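我先说清楚,这个页面是我自己一个字一个字敲的,所以啰嗦,赶时间的朋友直接拉到最下面看尺寸和价格。

# Giltness 手编草席(本色款)

做草席这件事,我是被 Marwa Lahlou 拉下水的。她在 Barrientos 开小铺子卖篮子,有一年送了我一张席子,我铺在卧室地上,夏天光脚踩上去那个舒服啊,午觉都不想回床上睡了!后来我干脆自己开始卖,一卖就停不下来。

本色款是店里走得最久的一款,不染色,不上漆,草是什么颜色席子就是什么颜色。刚拆开会有一股干草味,我个人特别喜欢,像小时候外婆家的阁楼(我先生说像马厩,随他去)。不喜欢的话放在通风的地方晾两天,味道就淡了。

颜色这个事要多说一句:天然草每一批深浅都不一样,有的偏黄,有的带一点青。同一张席子里也会有几根特别深的,编的师傅不会挑出来,我也不让他挑。介意的朋友下单前给我留言,我翻一翻库存,给你找一张匀一点的。 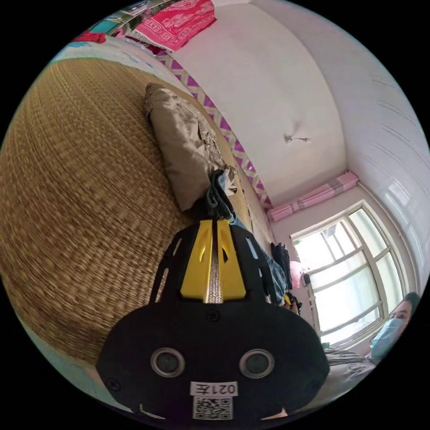

**席子可以直接用水洗吗?**

最好别泡水。平时用拧得很干的布顺着纹路擦,擦完竖起来靠墙晾透再铺。洒了汤或者饮料就赶紧拿干毛巾吸,别来回搓,越搓越往缝里钻。

## 适合铺在哪儿

卧室床边、客厅茶几底下、飘窗、带顶的阳台,我都铺过。露天的院子我不太建议,淋几场雨草就发黑了,看着心疼。浴室门口也算了吧。

家里有猫的要想清楚,我家那只头一个礼拜天天在席子边上磨爪子,后来给它弄了块剑麻板才肯放过我的席子。狗倒是还好,就是掉毛,吸尘器换成平吸头,顺着编纹吸,挺干净的。

我自己最常拿它当"地上的桌子"用:换季叠衣服、给孩子拼图、熨完的裤子先摊一会儿,全在上面。比地毯好打理太多了,抖一抖就行。

有地暖的家庭冬天最好收起来。长期烘着草会发脆,边上容易断。收的时候卷起来,不要对折!折过的印子很难恢复,Adel Mahrous(帮我管仓库的)第一年不知道,折了一摞,那一批后来全当瑕疵品卖了,我现在想起来还肉疼。

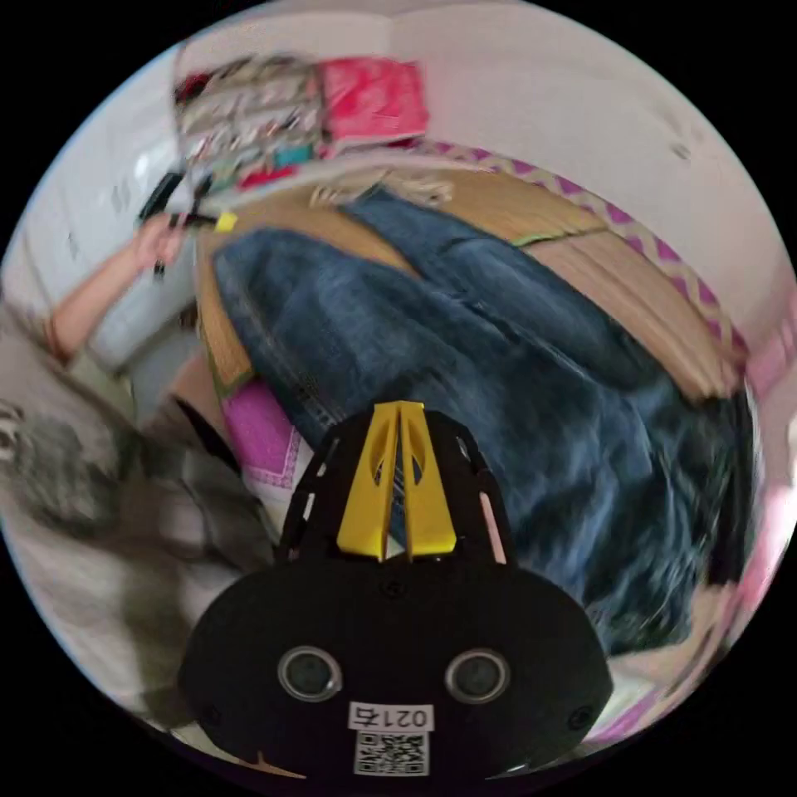

## 规格和价格

| 项目 | 内容 |
|---|---|
| 品名 | Giltness 手编草席,本色 |
| 货号 | 1297 |
| 小号 | 长 3000 毫米,宽 2000 毫米 |
| 大号 | 长 4000 毫米,宽 3000 毫米 |
| 收边 | 同色草绳手工锁边 |
| 包装 | 卷装,外套棉布袋 |

价格按尺寸算,运费另计,大号卷起来挺长的,住楼梯房的朋友先量一下拐角。别的尺寸可以订做,要等师傅排期,四月的已经排满了。

## 下单和售后

发货走 Ramton 的干线,偏远地方会转一次车,慢几天,请多担待。收到以后先别急着剪绳子,看看布袋有没有破,有破的拍照发我。

新席子铺开头几天两头会翘,反着卷一卷再铺,或者拿几本厚书压一晚上。还翘就再压一晚,别用熨斗,真的有客人用过熨斗。

锁边松了可以寄回来,我这边免费给你重新锁,来回运费咱们一人一半。草本身断了一两根不影响用,拿小剪刀把毛头修平就好。

Kokisov 那边的朋友可以来店里自提,来之前打个电话,我中午要回家做饭,门可能是锁着的。

页面更新:2021年3月25日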